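4.2 Loading the Skivia dishwasher

1. Scrape off leftover food. There is no need to rinse.

2. Stand plates in the lower rack, facing the spray arm. Patterned plates should go on the short programme.
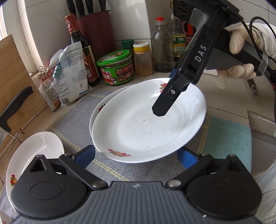

Page 161

Caution: Do not wash hand-painted or gilded china in this machine.

3. Separate stacked bowls before loading. Place them face down in the upper rack, leaving a gap between each.
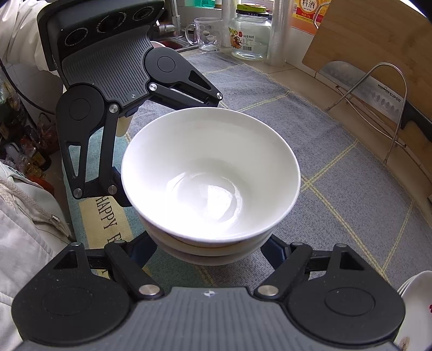

4. Turn both spray arms by hand. If either one catches, move the item in its way and close the door.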